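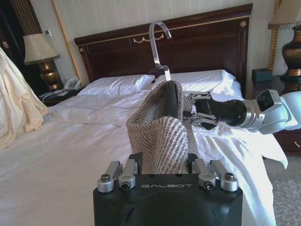 One reader in Cillville writes that stacking is fine, that her mother stacked everything for years, and could we please stop fussing about plates. Her mother may have had better luck than I do. I have chipped five of a set of seven, all of them with corners, all of them by stacking.

Angular plates are handsome things. They are also very good at knocking bits off each other. A few habits help.

Put a paper towel between each plate and the next. Felt rounds look nicer and slide out the moment you turn your back.

Stack by shape, corners lined up, and stop at five. A taller pile only means you will want the one on the bottom.

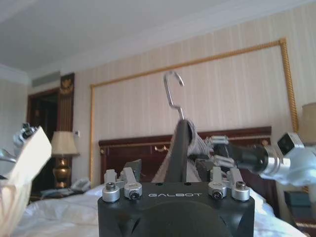

Matte glazes are the other trial. They show gray streaks from forks and knives, which look like scratches and are mostly metal rubbed off on the surface. Make a paste of baking soda and water, rub it on with a soft cloth, wait a minute, rinse. Skip the scouring pad. I used one on a Lulus serving dish last August and it now has a shiny patch the size of an egg, forever.

Tea stains come off the same way, with more rubbing and some muttering.

If the unglazed foot of a plate scratches your table, turn the plate over and go around the ring with fine wet sandpaper. Keep it wet, wipe off the grit, and try it on a plate you don't like first. Everyone owns one.

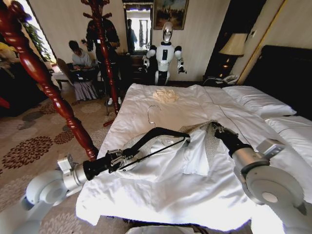
Two hangers and some clothes on the bed.

Serving pieces too wide for the cupboard can stand on edge in a wire file rack. Mine came from an office sale and holds almost everything, apart from the platter my aunt gave us, which fits nowhere and never breaks.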